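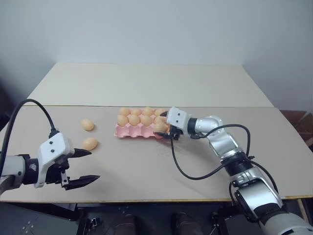
I love a full egg carton, and topping one up properly takes only a few minutes once you get into the habit. Clear a patch of table first and give yourself room on both sides. A pink carton like this one goes down with its long side facing you, and any loose eggs rest on the tabletop just to the left, close enough that you never have to stretch. Lay them on their sides so they stay put!

Now check every shell. Turn each egg slowly under a good light and put anything cracked in a bowl for tonight's omelet. My friend Kanchan Bhatia taught me to use my fingertips too — you'll feel a hairline crack before you see it.

Fill the back row first, then the middle, then the front. Lower each egg with the pointed end down and let the cup take the weight before you let go. If one sits crooked, lift it out and try again.

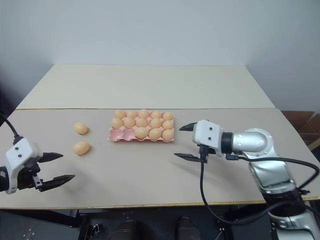 Back and middle rows full, with two cups still open at the front left.

Once the last cups are filled, press very lightly across the tops. Nothing should rock. Write the date on a strip of tape, and into the fridge it goes!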